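Eduldale Rain Gauge Records

README for the cleaned daily table

Version 4, September 2024

What this is

Daily rainfall totals from the hand-read gauges in the Eduldale valley, typed up from the paper books and put into one table. The table has 3,243 rows. Each row is one reading at one gauge on one morning. There are four gauges: Mill Lane, Upper Evaslow, Lower Evaslow and Shevchuk Farm. They did not all run for the same length of time, and none of them has a complete record.

The table is meant for people who want local rainfall at a daily step and can live with gaps. It is too patchy for trend work on its own.

Files

rain_daily.csv — the main table
gauges.csv — one row per gauge, with height above sea level and the type of ground it stands on
corrections.csv — every value changed after typing, with the old value, the new value and a short note
notes.txt — remarks copied from the margins of the books, spelling left as it was

Columns in rain_daily.csv

gauge: short code for the gauge (ML, UE, LE, SF)
date: the day the rain is credited to, year first
read_time: time of reading if the observer wrote one down, otherwise blank
depth_mm: rainfall in millimeters, one decimal place
depth_orig: the number as written in the book
unit_orig: "in" or "mm"
flag: see the next section
page: page number in the book

Flags

A — read as normal
B — total covers more than one day
C — value hard to read on the page, best guess typed
D — snow or hail melted and measured as water
T — trace, entered as 0.0 in depth_mm

A blank flag never occurs. If you find one, the file was damaged on the way to you and you should get a fresh copy.

How the day is counted

Gauges were read in the morning, and the rain found in the gauge is credited to the day before. This catches people out when they compare the table with records kept on a midnight-to-midnight basis. A storm that came through at breakfast time can land on a different date in the two sets. Shevchuk Farm used the reading date in its first book, so all 1,227 rows from that book have been moved back one day. The moved rows are not listed in corrections.csv, as it would have swamped everything else in there.

Units

The older books are in inches. Conversion was done at 25.4 mm to the inch and rounded once, at the end. If you need the unrounded value, work it out again from depth_orig. Two of the books change from inches to millimeters partway down a page, with no note. The change was placed by looking at the size of the numbers and the number of decimals, and the margin notes helped in one case.

Missing days

Missing days have no row. Do not read a missing row as a dry day; dry days are in the table with 0.0. The longest gaps are at Upper Evaslow, where the gauge was out of use for most of one winter after frost split the funnel. February is the worst-covered month at every site.

There are 78 rows with flag B. Most are two-day totals. They have been left whole. Splitting them evenly would make the monthly sums look tidy and the daily figures wrong.

Known problems

Lower Evaslow stood too close to a hedge until it was moved to open ground. Totals before the move are probably low, more so in wind. No adjustment has been made.

Mill Lane readings lean toward whole and half millimeters, which suggests the observer was rounding by eye. Light rain there should be treated with care.

The last few pages of the second Shevchuk Farm book are water-stained. Rows from those pages carry flag C even where the number looks clear.

Checks done

Every page was typed twice and the two versions compared. Where they differed, the page was looked at again. Monthly sums were checked against the totals in the books where the observer had added them up. Some of those sums were wrong in the books, and the daily values were kept.

Changes since version 3

Mill Lane codes made consistent. Trace readings given their own flag — they used to be mixed in with A. Margin notes added as a separate file. The column "page" now holds a number only, with no letter after it.

Use and credit

Free to use, copy and change. Please credit the Clastetti Rainfall Archive and give the version number. If you correct a value, send the gauge code, the date and the page number so it can be checked against the book.
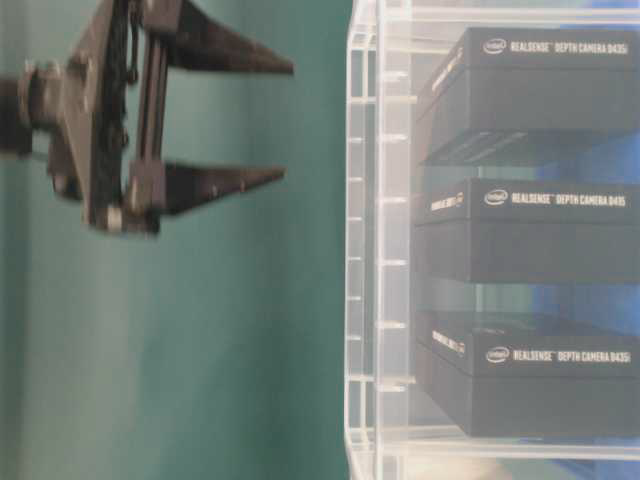
Can I add up the daily values to get a monthly total?

Only for months where every day is covered by a row or by a flag B total. Watch for a B total that runs over the end of a month. It is credited to its last day, so part of the rain may belong to the month before.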